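How to Paint Small Wooden Blocks So the Colour Stays Put

I have been painting wooden blocks on and off for years now, first for my own children, then for the toy table at the Pranside summer fair, and lately because I simply like doing it with the radio on. People often ask me which paint I use, as if that were the whole secret, and I always end up talking about sandpaper instead. So I have finally written it all down, in the order I do it, with the bits I got wrong along the way left in.

You don't need a workshop. I do mine at the end of the kitchen table, and the last batch was 26 blocks done over two evenings and a slow Friday.

What you will need

Plain wooden blocks, shop-bought or cut from a length of square timber
Sandpaper in a medium and a fine grade
A soft, dry cloth and a second one you can dampen
Water-based acrylic paint, labelled as suitable for toys if children will be using them
A flat brush, a little narrower than the face you are painting
Low-tack masking tape
Clear water-based varnish
Something to stand the blocks on while they dry (I use an old wire cake rack)

Choosing your wood

Pale woods are the kindest to beginners. The colour comes up bright in fewer coats, and if you mean to leave some sides bare, as I nearly always do, a light wood looks lovely next to almost anything. Have a good look at each block before you start and decide which face is the nicest. I turn them over under the lamp and put a tiny pencil tick on the side I plan to paint, so that the prettiest grain is left showing.

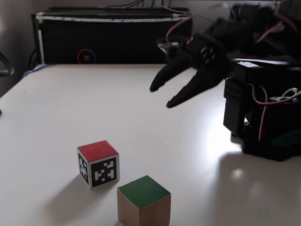 Red on one top and dark green on another, with bare wood left on the green one's sides.

If your blocks are from a mixed bag, sort them first. Some will be thirstier than others and drink up the first coat almost as fast as you can brush it on, and it's easier to do those all together than to keep stopping and wondering why one looks so patchy. My friend Kátia Cavalcanti sorts hers by weight in the hand, which I thought was rather silly until I tried it.

Sanding, and then a bit more sanding

Start with the medium paper. Lay it flat on the table and rub the block over it, keeping the face level, because if you hold the paper in your fingers you will round off the corners without meaning to. Go with the grain. A dozen or so gentle strokes will usually do a face, and then you can move on to the fine paper and do the same again.

Soften the edges last, with just a pass or two. A sharp edge is where paint chips first, and it isn't pleasant in a small hand either.

Now wipe the block with the dry cloth, then with the barely damp one, and leave it alone for half an hour. The damp cloth raises the tiny fibres, so you will find the wood feels slightly furry when you come back. Don't be cross with it! One more light rub with the fine paper and it will be as smooth as you like, and it won't go furry again when the paint goes on.

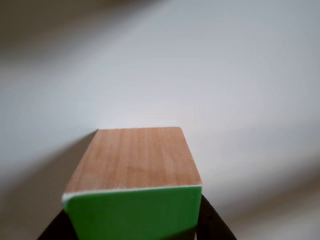

Fine, pale grain like this is well worth leaving bare.

Masking the sides

If you are only painting one face, run tape around the four sides so that its top edge sits exactly level with the corner. Press it down hard with your thumbnail. I used to skip this and trust my steady hand, and I spent whole evenings sanding drips off the sides.

For an extra clean line, brush a very thin coat of the clear varnish along the edge of the tape first and let it dry. It seals any little gaps, and whatever creeps underneath will be clear.

Putting the colour on

Thin coats, please. Load just the tip of the brush, start in the middle of the face and draw the paint out towards the edges. If you start at an edge you will push a fat bead of paint over the side. The first coat will look dreadful and streaky, and that's fine.

Let it dry for an hour at least. Rub it very lightly with the fine paper, dust it off and put on the second coat, brushing the other way. Dark greens and blues are usually happy with two coats. Reds and yellows are more see-through and want three, sometimes four. I once made a yellow set for a little boy called Eno and gave up counting.

Take the tape off while the last coat is still a touch soft, pulling it back slowly and low against the wood. If you leave it until everything is hard, it can lift a flake of colour with it.

Varnishing

Wait a full day before you varnish, two if the weather is damp. Give the painted face two thin coats. The bare sides need only one, and I do mine with a matt varnish so the wood still feels like wood.

Looking after them

Painted blocks get knocked about, and small scuffs are part of the bargain. Wipe them with a damp cloth and dry them straight away, and never leave them to soak in the sink. When a face gets too shabby, sand it back lightly, wipe it down and give it a fresh coat. I keep the ends of my paint in jam jars with the colour written on the lid, and the green I mixed last July is still perfectly good.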